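Journal > Small Apartment Letters > October

October, by the girl in 4B

Okay, so the couch. I promised you all a couch update last time and then I went quiet, and a few of you wrote to ask if I was still sitting on the floor. I was! For most of the month! I ate so much soup sitting cross-legged with my back against the radiator that I have a favorite spot on the baseboard now.

The one I wanted was the Prirkcombe, in the green. I had visited it in the store on Jurncombe Street so often that I'd stopped pretending to look at the other things. It was $1,345, though, and I am a person who just paid a deposit and a first month and bought a shower curtain, so no. Then one of the sales people mentioned (very casually, the way you'd mention rain) that the floor model was going for $868 if I could arrange my own delivery. I said yes before I had any idea how I'd do that.

Reader, I measured. I want that on the record. I measured the living room wall, I measured the front door, I measured the elevator. I didn't measure the turn at the top of the stairs, and the elevator in my building was out of order on moving day, so that's the turn we got to know. Two guys from Timgate and me, in the stairwell, for 40 minutes. We took the feet off. We took the feet off and tipped it. My downstairs neighbor came out in her robe, watched for a bit, told us to go in back first, and went inside again. It went in back first.

With the Timgate guys and the tip and the little felt pads for the feet, the whole thing came to $974, and I've decided that's a bargain and I won't be taking questions. It's a bit bigger than it looked in the store. You have to go sideways to get to the window. But I slept on it the first night with all the lights on because I was so pleased with it, and I woke up at 6 a.m. with a zipper print on my cheek and felt like a queen.

My mother called to ask what color green. I said, you know, green. She said olive or bottle? I went and stood in front of it with the phone and I couldn't tell her. It changes! In the morning it's one thing and by dinner it's something else. She's coming to see for herself before Thanksgiving, so now I need a second pillow and probably a blanket that didn't come from a gas station.

Kitchen stuff is slower. I keep going back and forth on open shelves or closed ones, and whether I want to look at my mugs all day long.
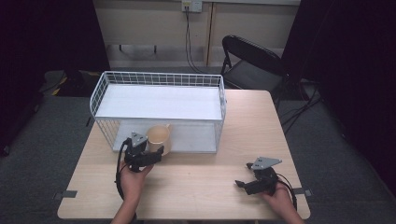

White wire shelf, cream mug underneath.

What's left on the list: a lamp that isn't the overhead light, curtains for the bedroom (the streetlight and I are not friends), and a rug. A lady at the flea market on Coste Avenue has a striped one she swears she's holding for me. I've told her payday. If you have opinions on stripes next to a green couch, olive or bottle, write back and tell me, I read everything, usually lying down.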